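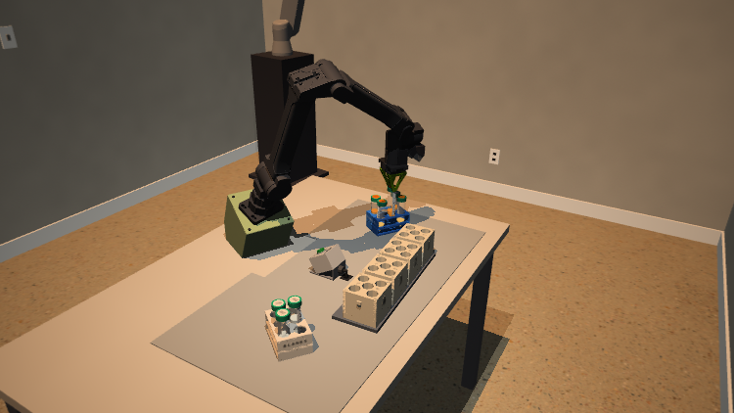

Posted by Myfanwy Lewis
December

Limescale, part two

The kettle test gave me a baseline, so this month I moved on to the hot water cylinder. We are in a hard water area. The strip I dipped in October read at the top of its scale, which only says that the true figure is somewhere above it. I bought a drop test kit from Prilline instead. You add reagent to a measured sample until the colour changes, then multiply the drops by a factor printed on the lid. Mine came out at 32 on the kit's own scale. Three repeats from the kitchen tap gave the same result. The bathroom cold tap read lower, and I don't yet know why. It may be fed from the tank in the loft, which I have not sampled.

The cylinder is an Ammann, fitted before we moved in. The immersion heater had been cutting out on its thermostat well before the tank was hot. I isolated the supply, drained down and took the element out with a box spanner. It needed a sharp knock to start and nothing after that. The scale on the lower loop was thick enough to bridge the gap between the two legs. I scraped it into a jam jar lid and dried it in the oven. Net weight was 827 grams, including what I scooped from the bottom of the cylinder through the boss.

I did not refit the old element. The replacement cost £49 and came with a new fibre washer, which I greased lightly on both faces. Refilling took longer than I had allowed for, mainly from air in the pipe to the bath. Running the cold tap back through the mixer with a thumb over the spout cleared it.

Heating from cold now takes less time, but I have only one reading from before the work and I don't trust it. The meter was also counting the oven that afternoon. I will log a proper set over the winter, with the thermostat left at the same mark.

Alper Ertürk wrote to ask about magnetic collars. I have one from Brundora in a drawer and will fit it to the kettle feed in the utility room on Thursday, with the other tap left bare for comparison.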